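ロボットアームで台所仕事をさせる人のための、ソフト側の小ネタ集
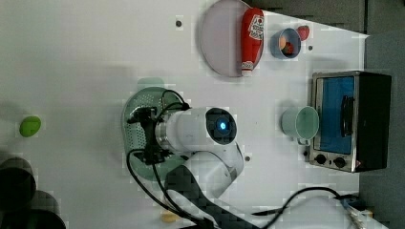

物をつかむのに失敗したとき、最初に疑うべきは認識ソフトですか、それとも制御ソフトですか。
どちらよりも先に、座標の変換を疑ってください。カメラの座標からアームの座標に直すところが数ミリずれているだけで、認識が正しくても制御が正しくても指は空を切ります。モデルを学習し直すのはそのあとです。

以下は、うちの作業場で皿や食器や食べ物を相手にしてきて、残しておく価値があると思ったことだけです。「これで全自動」という話は出てきません。そういう話を読みたい方は、メーカーのページへどうぞ。

較正は朝いちばんに、物を置く前に
较正用の板を一度だけ当てて、あとは何か月もそのまま、という人が多いようです。台を肘で押しただけでも値は変わります。うちでは作業前に決まった点を三か所、指先で触らせて、ずれが2ミリを超えたらやり直します。ソフトの「自動較正」ボタンは、押すと必ず「成功」と出るので信用していません。誤差の数字を出さない成功表示には意味がないと思っています。

穴あきの器はつらい
水切りのざるのような穴だらけの器は、深度カメラの点群が虫食いになります。穴埋めのフィルターを強くかけると今度は縁が太り、つかむ位置が外側に逃げます。フィルターは弱めにしておき、縁だけを輪郭として拾うほうがまだましでした。淡い色の器を白い台に置く場合も同じで、色で切り分けようとすると器の半分が台に溶けます。台に濃い色の敷物を敷けば、たいてい解決します。ソフトの記事でこれを言うと嫌がられますが、布一枚に負ける前処理はいくらでもあります。

横倒しの容器を「立っている」と思い込ませない
ケチャップのような絞り出し容器は、立てたときと寝かせたときでつかみ方がまるで違います。ところが検出器が返すのは名前と四角い枠だけ、ということがよくあります。名前が合っていても姿勢が分からなければ、計画のほうは既定の「上から真っすぐ」を選びます。枠の縦横比を見て寝ているかどうかを判定する、という安易な方法を試しましたが、真上からのカメラでは斜めに寝た容器で簡単に外れました。長い軸の向きを別に推定させるのが筋です。

アーム自身を消しておく
上から見るカメラだと、手首と工具がちょうど作業したいものを隠します。認識は、見えなくなった器を「消えた」と報告します。対策は二つで、一つは動かす前に退避姿勢で一度撮り、その結果を覚えておくこと。もう一つは、アームの形を画像から差し引く処理を入れておくことです。後者は便利そうに聞こえますが、工具の形状データが古いままだと、差し引き残しが「黒い物体」として登録されます。グリッパーを替えたら、形状データも同じ日に替えてください。

ケーブルは計画ソフトの目に入らない
経路計画は関節と箱の衝突しか見ていません。台の上に垂れた線は、計算上は存在しないのです。手首を一回転させる経路を平気で出してきます。手首の関節には、機械の限界より狭い範囲をソフト側で必ず設定すること。うちは片側を大きく削りました。届かない場所が少し増えましたが、コネクターを抜かれるよりは安いです。

皿に重なった物の順番
言語モデルに片付けの手順を考えさせるのが流行っています。「皿の上の物をどける、皿を取る、流しへ運ぶ」と、きれいな文章が出てきます。問題は、どける先がふさがっていても同じ文章が出てくることです。手順は好きに書かせて構いませんが、一手ごとに「つかめるか」「置けるか」を普通のプログラムで調べてください。調べた結果が偽なら止める。言い訳の文章を生成させる必要はありません。

成功率の読み方
Narkonaという計画ソフトを試したときの記録を出しておきます。全部で578回つかませて、取り落としや空振りが87回ありました。悪くないように見えます。ただ、空振りのうち22回は、ソフトの記録では「成功」になっていました。指が閉じきったかどうかを見ずに、動作が終わったかどうかだけを見ていたためです。閉じた幅を読んで、ゼロに近ければ失敗とする。数行で書けます。最初から入っていてほしいものですが。

この話をJonas Danzerさんにしたら、Imhofの古い版でも同じだったそうです。新しい版では直っていると聞きましたが、自分では確かめていません。

速度を上げるのは最後
デモ動画の速さに合わせようとして、加速度の上限を外す人がいます。やめましょう。小鉢に入った食べ物は、速さより止まり方でこぼれます。上限を見るべきなのは加速度の変化のほうで、設定画面の奥に隠れていることが多いです。見つからなければ、途中に通過点を一つ足すだけでも違います。

記録は画像と一緒に残す
関節の数値だけの記録は、後で見ても何が起きたか分かりません。つかむ直前と直後の画像を一枚ずつ、同じ時刻の印をつけて保存します。うちでは14日分を残し、古いものから消しています。動画を全部残す必要はないと思います。どうせ見返しません。

オーブントースターの扉はまだ任せない
取っ手の検出はできます。引く向きも推定できます。それでも力の制御なしで扉を開けさせるのは勧めません。位置だけで引くと、弧を数ミリ間違えただけで本体ごと動きます。「扉の開閉に対応」と書いてあるソフトは、力覚センサーが前提かどうかを先に問い合わせてください。返事が曖昧なら対応していないと考えておくのが無難です。

読者からの指摘
Domenica Hubmannさんから、白い台でも照明を斜めから当てれば淡い器の縁は出る、と教わりました。試したところ確かに縁は出ましたが、影も一緒に物体として出ました。うちでは敷物のままにしています。

更新：2023年12月7日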